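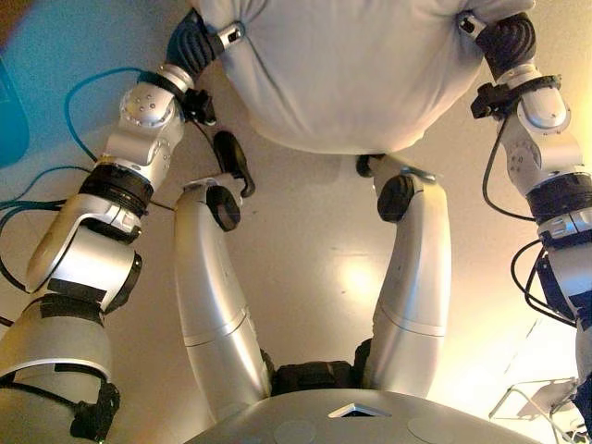
Flatetik two-arm handler – sacks, bags and soft goods

Equipment > Material handling > Soft goods

Filed under: Robots for packing rooms and laundries

Two arms, legs with knee pads, one job to start with: getting hold of a fabric sack by its top corners and keeping it up off the floor. Soft goods are the hard part of most packing rooms. Boxes have edges. Sacks sag, fold and slide, and somebody's shoulders pay for it by the end of the shift.

What it does
Picks up cloth sacks, holds them by two corners, moves them to a table, cart or hanging rail. Works from the floor or from a low shelf. Black grippers with ribbed finger pads, one per arm. Silver arm links, cables on the outside so you can get at them without taking a cover off.

Who it's for
Laundries, mail rooms, seed and feed packers, textile sorting. Any place where empties come back in a heap and have to be opened, checked and sent round again. If all your loads are rigid, buy something cheaper – we can point you to the Potonitz line.

What changes for your people
Fair question, we get it on every call. At the Pilesov sorting hall the unit went in on the returns side in October. Before that, two people per shift did nothing but lift and shake out sacks. Now one of them runs the unit and the other has moved to mending and inspection, which had a backlog. No jobs cut there. Some hours did change, the early start is gone, and not everybody liked loosing the early finish that went with it.

Thodoris Stergiou, shift lead at Pilesov: "First two weeks we were slower. People kept stepping in to fix a fold the robot would have sorted out by itself. Then they stopped watching it."

Expect that. Plan for a slow start and don't put the unit in during your busy month.

What your people still do
– Set the sacks out and clear the ones that are torn
– Tie, label, count
– Anything wet
– Stop the unit when something looks wrong. Everyone on the floor gets shown how, not just the operator

Training
Two days on site. Day one is the operator and a backup. Day two is the whole shift, in small groups, hands on. Hiếu Châu runs most of these and will stay later if your night crew wants there own session. Ask for it when you book.

Floor and space
Smooth level floor. Glossy is fine. Mark out the working area in tape and keep carts, stands and trailing leads out of it while the arms are moving. Leave room to walk behind.

Upkeep
Wipe finger pads daily. Lint gets in the ribs, grip goes off. Look over the arm cables every week for rubbing, mostly at the elbow and wrist. Pads are a stock part, 329 for a set, next to no time to swap.

Rental and trial
Monthly rental 1,960, training included. Commit to a year and it drops to 1,510. Delivery is 200 on top, one way. Trial of four weeks, same monthly rate, and you can send it back at the end with no notice period. Prices before tax.

Not sure yet? Send us ten of your own sacks, the worst ones. We'll run them and tell you which it handled and which it didn't. Stiff paper sacks – not at the moment, please don't send those.

Lead time depends on the month, call first.

Related items
Finger pad set, ribbed, black
Potonitz box lifter, single arm
Mujić rolling sack rail
Floor marking tape, wide
Operator training, extra day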